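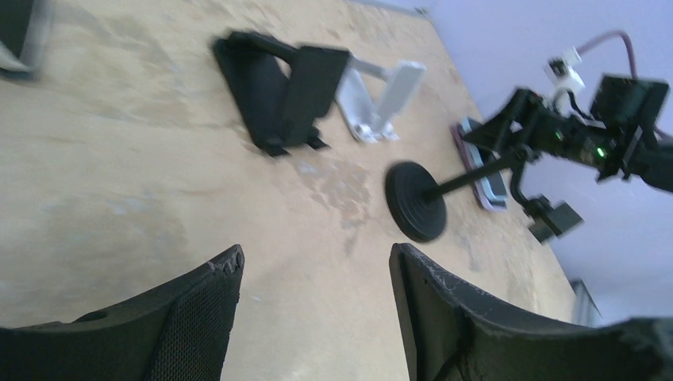

Bimanual Handling Group – Stodine Lab

Questions we get about the phone handover work

Who's writing this?

Me, Muthoni Muriithi. I run the day-to-day on the handover study with Josphat Wanyama, and Soledad Leiva looks after the training code. If you emailed the lab address in September and got a slow reply, that was me too. Sorry!

What are you studying?

Whether two arms learn a shared task better when each one gets its own policy, or when a single policy drives the pair. We train by imitation: a person teleoperates both arms, we record it, and the network learns to copy. The task is picking up a phone, passing it across and setting it on a stand.

How much data did you use?

970 demonstrations for the full set, and 485 for the half set, drawn at random. We kept four operators on the whole job so their styles would be spread evenly through both (Josphat is fast and a bit rough, I'm slow as a wet week).

And the result?

The single policy won, but mostly on the handover. On plain placing the two were so close I wouldn't bet a coffee on it. What surprised me was the half set – the joint policy trained on 485 demos beat the separate policies trained on all 970. Peninah Makori reran the lot with new seeds before she'd let me put that in the draft.

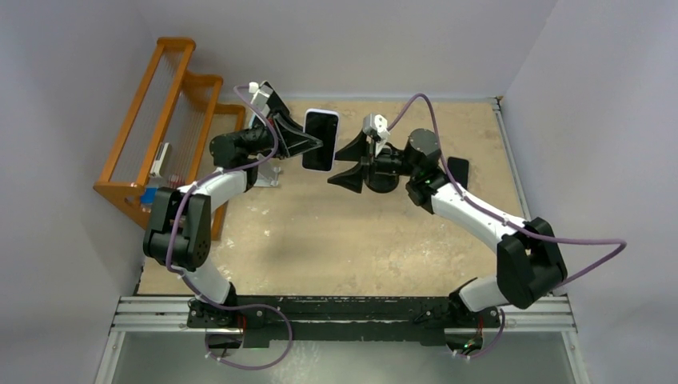
The handover fails in a pretty particular way when the policies are separate. One arm decides it's done before the other has committed, and the phone gets dropped or tugged. Moments like the left gripper clamping the phone's edge, with the right one's fingers open beside the other edge, are where we label a "wait" segment, and the joint policy learned to sit in that wait for much longer. Separate policies tended to rush it.

Do you use the wrist cameras or the overhead view?

Both. Dropping the wrist views hurt us more than dropping the fixed one. I'd like to try it with only one wrist view, but that's down the list.

Does it work on other phones?

Sort of. We tried 29 handovers with a thicker case and the colour didn't bother it, but the thickness did. Aurelia Eder is working on grip width now.

Can I have the code?

Soon. It's sitting in our Gutudel repository while Soledad tidies up the config files. Send me a note and I'll add you to the list.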